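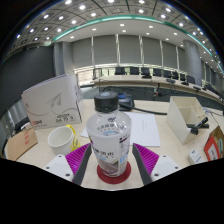 Why would anyone book a small hotel outside town when there's a big one right next to the train? A guest put that to me at our front desk last August, suitcase still in hand, and I've been chewing on it ever since. So thanks for having me, and that's pretty much my whole talk, answering a question I fumbled at the time.

(Pause. Let people sit down, there are always stragglers after coffee.)

I run the Manzano. Some of you know it, most of you don't. We have 40 rooms, a breakfast room that gets too much sun, and a parking lot. We're two miles from the station at Pirgate, up the hill, and for years our web page said "conveniently located." I wrote that line! I'm not proud of it. You get off the train, you look up the hill, and you know you've been had.

What I want to talk about is how we describe where our hotels are, and what happened when we quit fibbing about it.

First bit: the location line. Go home and read yours out loud. Ours had "close to everything" in it, and when I tried to list the everything, I got as far as a garden center and a dentist. So we changed it. The page now says it's a 40 minute walk from the station, uphill, and that the number 2 bus stops at our gate until 9 in the evening. Then it tells you what a cab is like after that (slow on weekends, fine otherwise).

My partner was sure bookings would drop. They dipped for a few weeks, I'll be straight with you. Then they came back, and the complaints about location mostly dried up. People who book us now know about the hill. Plenty of them have cars. Some of them like hills.

(If somebody asks about reviews here, say I'll get to it. I always get dragged off track at this point.)

Second bit: who are you for? Every hotel page in this region says "ideal for business and leisure." Mine did too. I sat down with a year of bookings, 1489 stays, and a pot of coffee, and sorted them into piles by hand. Took me three evenings. I thought we were half business. We weren't even close! Our biggest pile was people visiting family who live nearby and don't have a spare bed. Weddings, christenings, a new baby, Grandma's birthday. I'd never written one word on the page for those folks.

So now there's a paragraph for them. It says you can check in late after the party, that we'll keep a cake in the kitchen fridge if you ask, and that breakfast runs until 11 on weekends. The cake thing gets mentioned in emails all the time. It costs us one shelf.

Third bit, meeting rooms. We have one. It's called the Tralon Room, after the stream out back, and it used to be listed as "excellent conference facilities." Plural! We now give the size of the table, how many chairs fit with the door shut, and the day rate, 95, with coffee in it. I get fewer inquiries than before, and I'm fine with that, I used to spend half my mornings telling people we couldn't seat a hundred.

(Skip this next part if the clock's past quarter to.)

A quick word on booking software. We moved to Rellar in the spring and it lets you write a different room description for each kind of guest. Fun idea. I wrote five versions, got confused about which was which, and sold a family of four a twin room with "peace and quiet" on it. We're back to one version. Maybe you're more organized than I am.

On reviews, then. I answer them all myself, usually at night, and I keep it short. If the shower was cold, I say sorry and say when it got fixed. I used to write these long warm replies and a guest told me they sounded like a greeting card. Fair enough.

One thing to try before next month: ask whoever works your late shift what guests say when they walk in the door. Mine had a whole list. "Is this the back entrance?" was on it more than once, so we've ordered a better sign and a light to go over it.

Okay, questions. If it's about parking, catch me at lunch, that one takes a while.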